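Nives Bortolotti and the cake that must wait
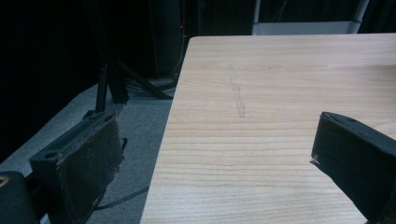 I had wanted to speak with Nives Bortolotti for a long time, more or less since I ate her walnut cake at the spring fair in Brovden and went back for a second slice, then for a third to take home in a napkin. She bakes in the kitchen of her house in Estumthorpe and sells by order only. It took us three telephone calls to find an afternoon when she had no cake in the oven, and in the end she had one in the oven all the same.

"If I wait until the oven is cold, you will never come," she said at the door.

She was born near the sea, in a family where cakes were bought and not made. Her mother cooked fish and beans very well, but for sweet things she went to the shop. Nives learned to bake at the age of twenty-six, when she moved to England and took a room with an older lady from her own region, Assunta Palumbo. Signora Palumbo is no longer living, and Nives still calls her by the full name each time, first name and surname together, as one does with a teacher.

"Assunta Palumbo did not have a scale," Nives told me. "She had a cup with a broken handle, and this cup was the flour, the sugar, everything. When she gave me her recipes I had to ask to borrow the cup. I filled it and weighed it on the scale at the post office. The man there was very patient with me."

The cup held 200 grams of sugar. Of flour it held less, and how much less depended on who was filling it. Signora Palumbo pressed the flour down with her thumb and Nives did not, and for one whole winter her cakes came out flat and greasy. She was ready to give up. Then she watched the old lady's hands one evening and saw the thumb.

I asked which cake people order the most. She answered at once that it is the walnut one, which in her family of customers is called simply "the Gavalas". I had supposed that it was the name of a village. It was the name of a grocer's where Assunta Palumbo used to buy the nuts, and she wrote it on top of the recipe so that she would not forget where to go. Someone read the paper, took it for the title, and so it has stayed.

The Gavalas has no butter. It is made with six eggs, sugar, ground walnuts, a little dry bread grated very fine, the peel of a lemon and a spoon of strong coffee. The whites are beaten alone and go in at the end. Nives turns them in with her hand, the fingers open, because she says a spoon does not feel where the lumps are.

"With the hand you know," she said. "But I do not tell this to customers." Then she thought a moment. "Well, you can write it. I wash my hands."

After baking, the cake is wrapped in a cloth and left for two days. This is the difficult part for the people who order it. They want to eat it the same evening, and some of them have asked her for a discount if they take it early. She refuses -- very politely, but she refuses. On the first day it tastes mostly of egg, she says, and the walnut comes later. She used to explain this on a small card. Now she only bakes the cake two days before and says nothing about it.

We spoke also about the things that went wrong, which I find always more useful than the successes. She once made a wedding cake for a couple in Brovden and forgot the sugar in one of the layers. She discovered it at ten in the evening, from the trimmings, which her husband was eating in front of the television. "He said, this one is a bit serious." She baked the layer again and did not sleep. Another time, in December, she made too many Christmas loaves with candied orange and was giving them to the neighbours until the end of January. One neighbour began to cross the road.

Her opinions are strong. She does not like icing which is thicker than the thumbnail. She does not trust vanilla in a cake with lemon. She thinks that most home bakers take the cake out too early, as they are afraid of a dry crumb, and that a cake with nuts can always stay in a few minutes more. She tests with a piece of dry spaghetti. About ovens with many programmes she has only one thing to say, that she has used one of them and would not know the symbol for the others.

The one new thing in her kitchen is a cake she calls Sikisau. It is a flat round of semolina with orange syrup, and it has been on her list since last summer. I asked where the name came from. It was what her granddaughter said when she was very small and wanted more of it, and the family has not agreed until now on what word the child was trying to say. It is cut in diamonds and eaten cold. I had a piece with my coffee. The syrup had gone down to the bottom, and the top was still a little crisp.

Would she like to have a shop? Many people have asked her this, she said, and she used to answer yes in order to be kind. A shop must have the same cakes every day, and she would have to get up at four. She likes to know who is going to eat the cake. If the order is for a birthday she asks the age, and if the person is old she grinds the walnuts finer.

The timer rang while we were speaking of this. She put the spaghetti in, looked at it, and closed the oven again.

"Five minutes," she said. "Have another piece."

Posted in: Baking, People and Kitchens
16/03/2022
Shares: 41 | Comments: 7

You may also like
How to keep ground nuts from turning bitter
Three syrups for semolina cakes
Lemon peel: fresh, dried or frozen?
What I learned from a winter of flat sponges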